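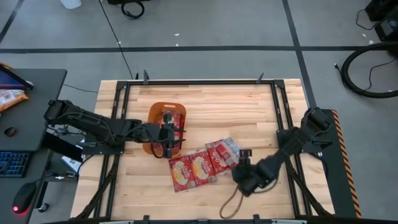 Does a live demonstration teach visitors more about a robot cell than a recorded one?

On our open day it did, mainly because people could ask for the task to be stopped and started again. Those who watched only the recording asked fewer questions, and most of their questions were about cost.

4. The open day

4.1 Setting and visitors

The demonstration took place on Fri 24 July in the ground floor laboratory at Brunen. The building was open to the public from the morning until late afternoon, and 164 people came into the room during that time. We kept a tally at the door and gave each visitor a short form to fill in on the way out. Visitors were free to leave the form blank, and many who came with small children did so.

The cell was the same one we used for the trials in Section 3. We did not build anything special for the day. Earlier in the year, in January, we had shown a simpler version to staff from Negri, a packing firm, and their comments shaped what we did here. They had told us that the talk before the demonstration was too long and that they wanted to see the arms move first. We cut the talk down and moved it to the end.

4.2 The task

The task was snack packing. Packets lie on the table and the two arms put them into a basket (Figure 4). We chose it for the open day over the cable sorting task, which is harder to follow from a distance and takes longer to set up again after a mistake.

Figure 4. The packing task on the wooden table. The gripper of the left arm holds a red packet in the orange basket, and the right arm's gripper is at the rightmost of the four packets on the wood.

Soft packets are a fair test for a parallel gripper. The film creases when it is gripped, the contents shift, and a packet that lies over its neighbour may drag the neighbour with it. In the trials we had placed the packets apart from each other. For the open day we let them overlap, as visitors were allowed to lay them out between runs and we did not want to correct what they had done. The only rule we gave was that packets should stay on the table.

The controller was the Prolatus planner described in Section 2, with the settings left as they were at the end of the trials. It decides which arm takes which packet and in what order. Neither arm waits for the other unless their paths would cross above the basket. Speed was limited to the lower of our two settings throughout the day.

4.3 How the sessions ran

There were 17 sessions. Each began with one full run without any talking. The operator then asked if anybody wanted to see part of it again, and in every session somebody did. The part most often asked for was the moment when the gripper closes on the film. After the repeats, one or two visitors laid out a new set of packets and the arms ran once more. The session ended with the shortened talk and time for questions.

Dimas Jugah ran the morning sessions and one of the other authors ran those after lunch. We had agreed on a written script for the talk, but by the middle of the morning the script had been dropped in favour of answering whatever had been asked. This means that the sessions were not all alike, and we return to that in Section 4.5.

A recording of the same task, 900 seconds long, played on a screen in the corridor for people who did not wish to wait. It had captions and no sound. Visitors who saw only the recording were given the same form, with a box to tick.

4.4 What visitors asked

Questions were written down by hand by a student standing near the door. We sorted them afterwards under headings. Two of us did the sorting separately and then settled the differences by talking them over.

The largest group concerned mistakes. People wanted to know what the arms would do if a packet slipped, if it burst, or if it was not there at all. Several asked us to show this, and the operator took a packet away during a run. The planner handled the missing packet in the same way as in the trials: the arm closed on nothing, opened again and went on to the next one. Visitors found this more interesting than a clean run, judging by the forms.

The next group was about jobs. These questions came mostly from adults who worked in packing or had done so. We had no prepared answer and said so. One visitor, a line supervisor at Jusum, pointed out that the slow part of her work was clearing jams, and that picking was seldom the trouble. We have since added jam clearing to our list of tasks for the next round.

Children asked about strength and about whether the arms could pick up other things. Only 3 questions in the whole day were about software.

4.5 Limits

The visitors chose to come, so they were probably more interested in robots than most people are. The two operators spoke in different ways, and the later sessions were fuller than the early ones. The people who watched the recording may have been those in a hurry, which would by itself explain why they asked less. We did not ask anyone to watch both.

The note taker could not hear every question, above all in the afternoon when the corridor was noisy. Questions asked at the same time as another were often lost. For the next open day we plan to place a microphone by the table and to tell visitors at the door that it is there.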